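Plirov Reuse Center Switches to Divided Bins for Small Household Goods

November 25, 2018

PLIROV - Residents who drop off small household goods at the Plirov Reuse Center will find a different setup at the intake counter this winter. The center has stopped using open cartons for small items and now sorts them into green bins with compartments.

The change covers anything that fits in the palm of a hand, including batteries, light bulbs, keys, cabinet hardware, sewing supplies, pens, phone chargers and kitchen odds and ends. Clothing, books, dishes and furniture are not affected and still go to the rear door on Planton Street.

Under the old system, small items were tipped into cartons and set aside until someone had time to go through them. The cartons were stacked in the back hallway, and by the end of summer the stack had reached the fire door. The county inspector asked the center to clear the hallway, which it did in October.

Evanthia Karagiannis, manager of the center, said the cartons also cost the center money. Batteries leaked onto other goods, glass got broken, and sets were split up before they reached the shelves.

"We would get a box of drawer pulls, all matching, and by the time it was out on the floor there were two in one place and the rest somewhere else," Karagiannis said. "People will buy a full set. They won't buy half of one."

The center bought 85 of the bins secondhand from Priteck, a parts supplier that closed its Plirov warehouse earlier this year. Karagiannis said they came to less than the center was paying for a year's worth of cartons and tape. The purchase was paid for out of store sales.

Sorting is done on flat white tables. The pale surface was chosen for screws, pins and other small metal pieces, which were hard to find on the old brown counter. Each bin stays on the table until it has been checked, then goes either to the store or to the recycling room.

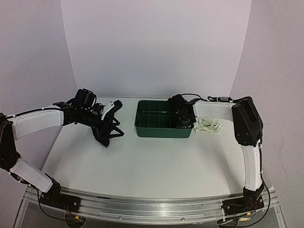

Brisa Bermúdez would have preferred bins with lids. Small goods should be covered from the moment they are handed in, she wrote in a letter to the center, and a tray that tips over in a car or on a cart puts everyone back where they started. She also asked for a separate place for batteries at the front door, away from the counter altogether.

Karagiannis said the center has agreed to the second request. A metal can for household batteries will be placed inside the front entrance in January. Car batteries will not be accepted there and should be taken to the county transfer station.

Lids are still under discussion. The bins were sold without them, and the center has asked a local shop for a price on clear covers. For now, the bins are moved between rooms on a flat cart with raised sides.

The center is asking residents to do some of the sorting at home. Items do not need to be labeled, but like should be kept with like, in envelopes, jars or sandwich bags. Screws and bolts that belong to a piece of furniture should be taped to it or bagged and handed over at the same time. Bulbs should be wrapped in paper. Needles, blades and other sharp items should be in a closed container with the contents written on the outside.

Some things that used to be let through will now be turned away at the counter. Among them are opened medicine, used razors, loose lighter fluid and keys attached to a name or address tag. Remote controls will be taken only with the batteries removed.

The center has handled roughly 10 loads a day since the bins came into use, most of them from garages and kitchen drawers. Mixed hardware makes up the largest share, followed by chargers and cables. Cables are not resold unless the plug type can be identified. The rest are sent out for copper recovery.

Shoppers will see the difference mainly at the front of the store, where the wall of jars has been taken down. Hardware is now sold by the bag, sorted by type and size, from a rack next to the register. Keys and locks are kept behind the counter and can be seen on request. Sewing supplies have moved to the Li Room, next to the fabric shelves.

Prices have not changed, except for drawer pulls and hinges sold as full sets, which are marked individually. Bags of mixed screws remain on the discount table.

Small goods are accepted from 11 a.m. to 2 p.m. on days the store is open. Drop-offs that will fill more than one grocery bag should be arranged ahead of time by calling the front desk. Nothing should be left outside the building after hours, and the outdoor table that was used for that purpose has been removed.

A printed list of accepted items is available at the register and at the Plirov Public Library.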